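The Expansion Treadmill
Tabletop publishers say their new boxes are for everyone. Your shelf may disagree.
By Dwynwen Price
20 March 2023

The third big box for Muslow weighs more than my cat. I know this because I put both on the bathroom scale the day it arrived, and the cat was the easier of the two to get back off. Inside are 98 plastic miniatures, a rulebook that replaces the last rulebook, and a sheet of stickers you are meant to put over the cards you already own, so that those cards agree with the cards you just bought.

The back of the box says it is "the perfect place to start." So did the back of the second box. The first box, which was in fact the place I started, made no such claim, and I had a very good time with it.

I have been playing games like this since I was in middle school, and I like them. I like the dice and the little terrain pieces, and I like arguing about whether an archer can see over a wall. What I've stopped believing is the way they are sold. The pitch for every expansion I've opened lately makes the same two promises, that it adds depth for veterans and that it makes things simpler for newcomers. Those are hard jobs to do at once, and I would like to see some proof that anybody has managed it.

Take Dundley, a fantasy skirmish game that began life as a folded sheet of rules and two small warbands. A match took most of an evening if you were slow and left time for a second if you weren't. The current edition has 120 unit cards. Each faction has its own resource, its own kind of token and its own exceptions to the turn order. The river faction goes last unless it goes first. The tomb faction doesn't have turns at all, it has "tides," and I have read the page on tides more often than I've read some novels I love.

Defenders of the game tell me that you only need to learn your own faction. I tried that in May of last year, at an open table, and lost to a player whose tokens I didn't understand. He was patient and explained them as they killed me. You need to learn your own faction if you'd like to take part, and everyone else's if you'd like to have any idea why you are losing.

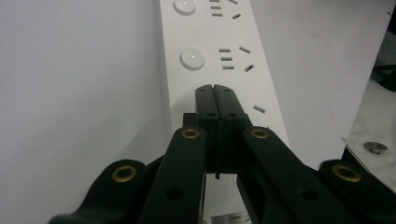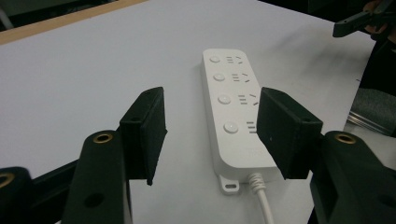 Then there is the matter of balance. Frandsen, a spaceship game with a loyal tournament crowd, moved its points values into an app, and the company's argument was reasonable on its face. Printed points go out of date, while an app can be fixed overnight. Fine. But once a mistake can be fixed overnight, it becomes a good deal less painful to ship one. The heavy cruiser that came out with the last wave was so cheap for what it did that lists without one looked like a protest. Weeks later the cost went up, and people who had bought 3 of them at full price were told that the team had been "listening."

I would be more impressed if the adjustments ever went the other way before a release. The old ships, the ones sitting in bargain bins, somehow never turn out to be too good. I can't prove there's a plan behind that, and I have no reason to think the designers are anything but hard-working people with a schedule. I just notice which ships get the help, and whether the store still has them in stock.

The usual answer is that nobody is forced to buy. True enough, and plenty of groups do freeze a game at the edition they like. It works as long as the same people keep coming. Bring in one new player, though, and that player will have bought the current box, with the current cards, and somebody has to either sell them on an out-of-print version or give in and upgrade. In my group we gave in. I suspect most do.

Wadcombe is the one people bring up when I complain like this. It's a game of village feuds – sheep, hedges, a bad-tempered miller – and its publisher has said there will be no expansions at all. Everything is in the box, including a small campaign and four villages that play in different ways without needing four sets of rules. I've played it often enough to wear the corners off the sheep cards, and it holds up better than I expected.

I'm not ready to crown it, though. "Complete in one box" is also a sales pitch, and it has been used before by companies that found a way around it. There is already a deluxe edition with metal coins. There is a playmat. A "companion volume" has been hinted at, and the publisher's newsletter says it is a story book, not an expansion, with a few optional scenarios. Anyone who has been in this hobby for a while knows what optional means once the local league starts using it.

The rules are the bit I'd point other designers toward. A new player can be moving pieces within minutes, and the hard choices come from the board and the person sitting across from you. When somebody at my table asked what a card did, we turned it over and read it, and that was the end of the discussion. I haven't been able to say that about Muslow for a long time. Its online rulings file stood at 808 entries when I last looked, several of them correcting earlier entries.

The big box is still in my hallway. I've built the giant and two of the wolves, and the sculpts are lovely, crisp in the fur and easy to put together. The stickers are still on their sheet. My group wants to try the new campaign, so at some point I will have to sit down with the old cards and put them on, one at a time, until everything matches again. A fourth box has already been announced, and the store is taking deposits.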